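搜索 输入关键词

口述之外:一个小镇纪录片档案的二十年
文/Pushpa Vashisht 一月

Porcombe镇的旧邮局二楼存着1409盘录音带,最早的几盘录的是码头工人谈罢工。录音的人当时在Kan印刷厂上夜班,白天骑车去采访,一次带两盘空白带,录满就回家。

这批带子后来交给了独立制片社Brostel。制片社花了三年做数字化,又拍成一部九十分钟的纪录片,片名就叫《Jakent》,取自镇外那条早已停运的支线铁路。
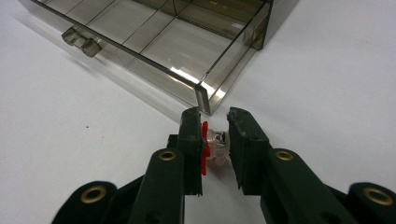
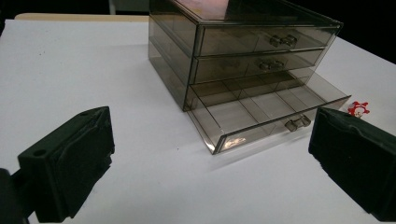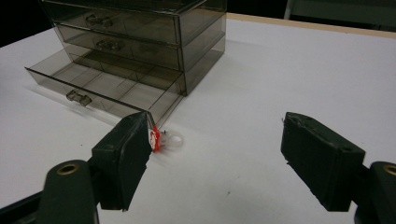

茶色透明塑料抽屉盒,放在白色台面上。

编目是整个项目里最慢的一段。录音带的标签大多只写了姓和月份,同姓的人又多,编辑只能一盘盘听,靠口音和提到的街名来分辨。分出来的索引卡按街区归类,小件则收在桌上用的那种三层抽屉盒里,茶色半透明,拉开底层能看到里面用薄隔片分成小格,预备给铅笔头、备用标签和带盒螺丝各留一处。全部卡片做完是3056张,有些人的名字出现在十几张卡上,有些人只留下一句话。

影片没有旁白。导演的考虑是,受访者说话本来就带着停顿和重复,再加一层解说会把它们盖住。代价是前二十分钟不太好进入,外地观众常常分不清谁是谁。上个放映季在镇礼堂放了一场,来了300多人,散场后有几位老人留下来,指出字幕里写错的两处地名。修订版已经改过。

录音原件目前仍在旧邮局,查阅需提前预约,可以带耳机,不能外借。

联系编辑部|版权所有,未经许可不得转载|返回顶部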